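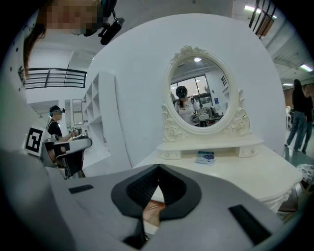 White dressing table with an oval mirror and two small drawers

Where Does the Old Furniture Go? My Semester Project on Bulky Waste in Calberg
20 July 2024

So I picked bulky waste because everyone else in my class grabbed plastic bottles, and I wanted something bigger (literally!). Calberg lets you put large items out on the curb 6 times a year, and a hauler called Jarman takes them to the transfer station in Cadinberg. My question was pretty simple: how much of that stuff could somebody still use?

I spent 20 mornings walking the same route before the truck came, with a clipboard and way too much coffee. I logged 107 items. Chairs were the most common, then mattresses, then shelves. I marked a piece "usable" if it stood up on its own, had all its parts and didn't smell. By that test 27 were fine, and I was pretty strict about it. I gave no points for style, so some truly ugly lamps passed.

The mattresses messed up my numbers a bit. Cadinberg won't take them for reuse no matter what shape they're in, so I scored every one of them as waste. If I did it over I'd put them in their own column.

I also visited Fakimex, the secondhand warehouse out past the rail yard. They'd love more dressers and tables but they only have one van, and it's booked most days. A pickup the day before Jarman comes would help a lot, I think! I'm planning to redo the count in September when the students move in, with a better form and a second person to check my scoring.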